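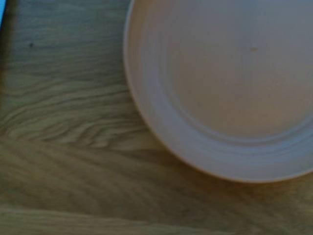
Ringed-rim plate

A ringed-rim plate is a round dinner plate whose broad rim carries soft, concentric ridges around a smooth, flat well. It's a wonderfully simple idea! The rings catch the light, so even a pale plate on a bare wooden table has plenty to look at.

Form

The rim steps down gently to the well, where the food sits. Off-white is a favorite color, and matte surfaces suit the style beautifully.

History

Potter Birger Strömberg made ringed plates at Ullthorpe, cutting up to 9 grooves into each rim while the clay was still turning on the wheel. His pattern book lists 941 designs, and the plain ringed ones are a delight.

Related articles
Bradach ware
Charger plate
Jinon glaze
Soup plate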